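Chapter 4
Bread, Heat and the Morning Table

Most of us learned to make toast before we learned to make anything else. Somebody stood us on a chair, let us push the lever down, and told us to keep our fingers away from the top. After that we were cooks! It is a humble start, and I have always thought it a good one, which is why this course in everyday cooking puts toast ahead of eggs, ahead of soup, and a long way ahead of pastry.

In the last chapter we talked about setting up a place to work. You may remember the advice to clear more table than you think you need, and to have the tray or plate close by before the heat goes on. Toast rewards that kind of thinking more than people expect, for it waits for no one. A slice that sits around while you hunt for the butter goes limp on one side and hard on the other, and then you have to eat it anyway (or give it to the birds, who are less particular).

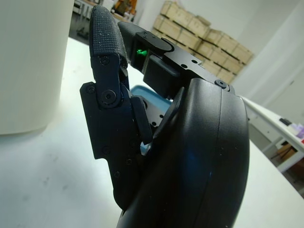

Where should the tray go while the bread is toasting?

Put it beside the toaster, within easy reach, with a little space left between the two. You want a short trip from slot to tray, and you want the cord well out of the way of it.

4.1 What happens inside the slot

Bread browns when its surface dries out and grows hot enough for the sugars and proteins there to react with each other. The inside warms more slowly, and so a good slice is crisp at the edges and still soft in the middle. Thin slices dry right through before you know it. Thick ones stay doughy unless you give them more time at a gentler setting – my grandmother's loaves needed two rounds, and she cut them by eye, so every morning was a bit of an adventure.

A two-slot toaster heats each slice from both faces at once. You can toast one slice at a time in such a machine perfectly well, though you will often find that it browns a little differently from a pair. Look at your bread the first few times, learn what your own dial means, and write the number inside the cupboard door if you are as forgetful as I am. 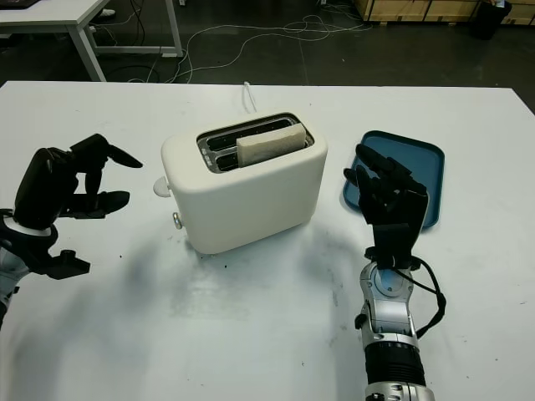 Mark Anthony Navarro wrote, after trying an early draft of this chapter at home, that he had always blamed his toaster for uneven slices until he began turning the bread around for the last half minute, and that he now thinks the crumb tray deserves a section of its own. I have taken him at his word, and you will find it at 4.3.

4.2 Before you begin

For the first exercise you will need a plain white loaf, a toaster, a tray or a wide plate, and some soft butter. Unplug the toaster and let it cool before you clean it or reach for a stuck piece, and never go in with a knife or fork. Then cut your slices as evenly as you can, set the dial to the middle, and start with just one.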